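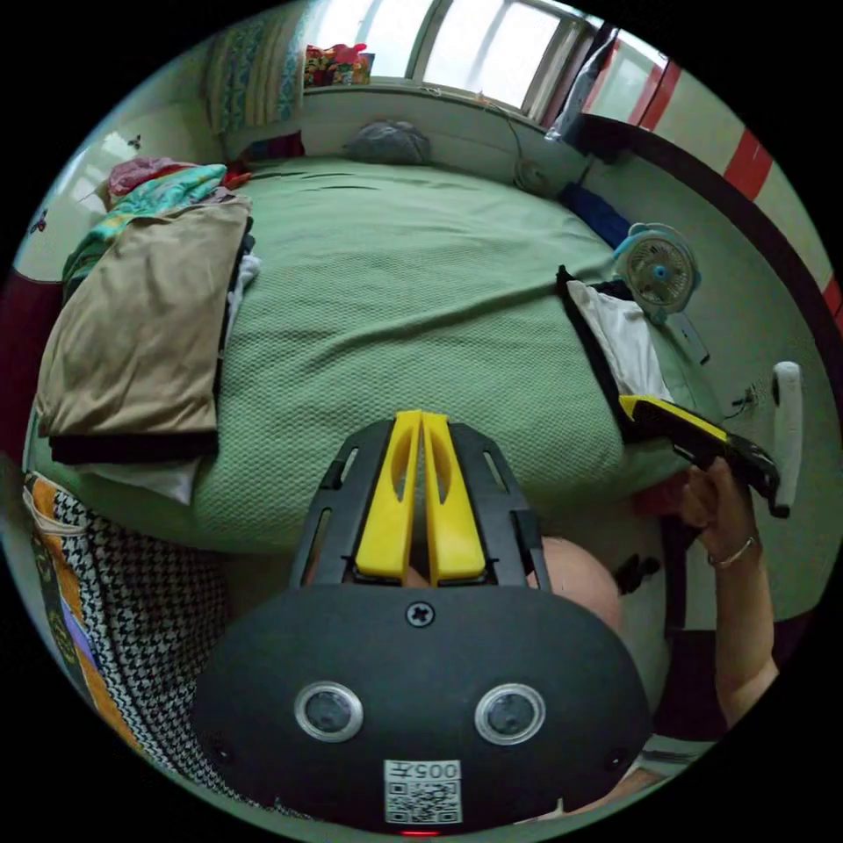
Girish Awasthi wrote in after the August issue to say we had been unfair to the weighted-blanket crowd, that he sleeps better under his than he has in years, and that a newsletter about bedding ought to try things before it sneers at them. Fair enough. I bought one.

It came from Dondell, who promise "deeper rest in 7 nights." I gave it 90 nights. I slept the way I usually sleep, which is well until four in the morning and badly after that. My arms were warmer. If you like the feeling of being pressed flat, you will like this blanket, and I have no quarrel with you. I do have a quarrel with the leaflet, which says "clinically inspired." Inspired by what? I wrote to ask and got back a discount code.

Girish also wanted to know where I stand on thread count, so I might as well get that out of the way. Pirley sell a sheet set marked 400 and a dearer one marked a good deal higher. I have had both on the bed and washed them on the same setting. The dear one pilled first. A maker can twist thin yarns together, count each strand, and print a bigger number on the packet, and you are left with a heavy sheet that holds the heat. I would go by feel, and if the shop won't open a packet for you, go to another shop.

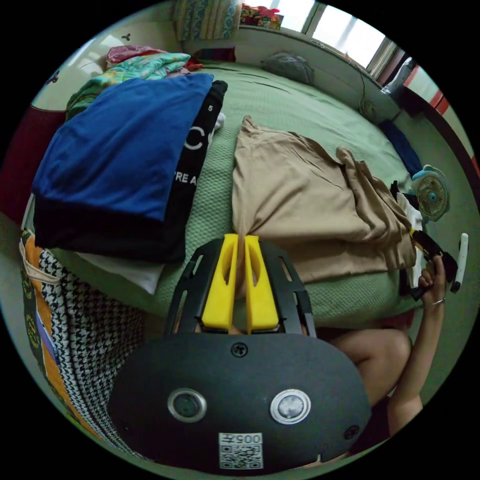

Then there is the matter of when to replace things. Delorme's website tells you to buy new pillows every 6 months. Delorme sell pillows. I fold mine in half, let go, and see whether it opens out again by itself. If it does, it goes back on the bed. The one I had from my aunt passed that test for longer than I care to admit in print, and it only went when the seam split in the wash and filled the drum with feathers.

A few of you have asked about Garus and their "cooling" mattress topper. I borrowed one. It felt cool to the hand in the evening and like any other topper once I had been lying on it for a while. The returns policy says the packaging must be unopened, so I am not sure how anyone is meant to find this out before paying.

If you have something at home that does what the label said it would, write and tell me what it is and how long you have had it. Please leave out anything you were sent for free. Replies will go in the next issue, Girish's included, and he has already told me it will be a long one.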